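Pivier Household Repair and Reuse Project
Progress report, second period
Prepared for the Wunbridge Community Grants office

Summary

The project is on schedule and within budget. The Wolde workshop has been open since June and the Cladden site began taking items in the month after. Both now keep regular hours. The main open matter is storage at Cladden, which is covered under Difficulties below.

What the grant paid for

The award covers rent at Wolde, part-time wages for the workshop lead and one assistant, and tools and consumables. In this period we spent 700 dollars on consumables, mostly solder, thread, glue, replacement zippers and sandpaper. This is slightly under the budget line. We would like to carry the difference forward into the next period and will send the usual form.

One unplanned purchase was a second sewing machine. The first one was in constant use and people were waiting past closing time. We bought a reconditioned machine from a dealer in Wunbridge and charged it to the tools line, as agreed by phone with your office.

Activity at Wolde

The workshop opens at 10:00 in the morning and closes at 4:00. Clothing and small electrical goods make up most of what comes in. Lamps, toasters and hair dryers are the usual electrical items, and we test each one before it goes back to its owner. Furniture has been slower than expected. Most people who ask about chairs and tables do not have a vehicle to bring them in, and we have no means of collecting them.

We logged 256 repairs in the period. An item is logged once, when it leaves, even if it came back for a second visit. Items we could not repair are recorded separately and offered back to the owner before we strip them for parts.

The evening sessions on basic mending have been full. We run them at 6:30 and cap them at the number of tables. The sessions cover hems, buttons, patches and darning. Several people asked for a session on zippers and we have added one to the next schedule.

Activity at Cladden

Cladden handles donated household goods for reuse. Clothing, kitchenware, bedding, costume jewelry, tins and boxes are sorted, priced and put out for sale, and the income goes toward the rent there. Small goods have sold better than we planned for. They take up little shelf space and people tend to pick them up while they are in for something larger. 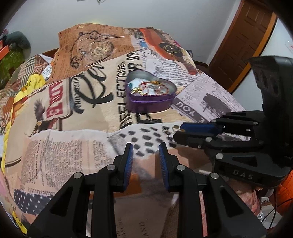
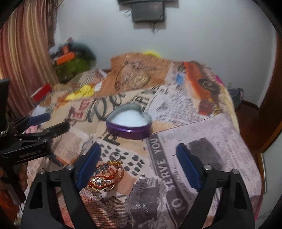 Small goods: jewelry and a purple heart-shaped tin on a printed cloth.

We changed the pricing method partway through the period. At first every item was priced on its own, and this took up most of the assistant's time. We now use price bands for anything small, with a colored sticker for each band. Larger items are still priced one by one. Sorting is faster and we have had no complaints from customers.

Textiles that cannot be sold go to Wolde as patching material. This saves a little on fabric and means less goes out with the trash.

Difficulties

The back room at Cladden is damp along the outside wall. We moved the bedding and books out of it and put up metal shelving for crockery and other goods that will not spoil. The landlord has looked at the gutter and says it will be repaired before winter. If it is not, we will need to rent a storage unit, which we have priced at 1000 dollars for the rest of the grant year. We are not asking for this money now but want you to be aware of it.

The card reader at Wolde failed twice and we took cash only on those days. The supplier has replaced the unit.

Changes to the plan

The original plan had a repair table at Cladden one afternoon a month. We have put this off until the storage question is settled, as the table would have to stand where the bedding is now. The hours set aside for it have gone to the evening sessions at Wolde.

Next period

We will run the zipper session, finish the shelf labels at Cladden and start a shared tool list so that the two sites stop buying the same things. We also plan to ask furniture customers whether they would pay a small collection fee. Receipts and the spending table are attached as separate files.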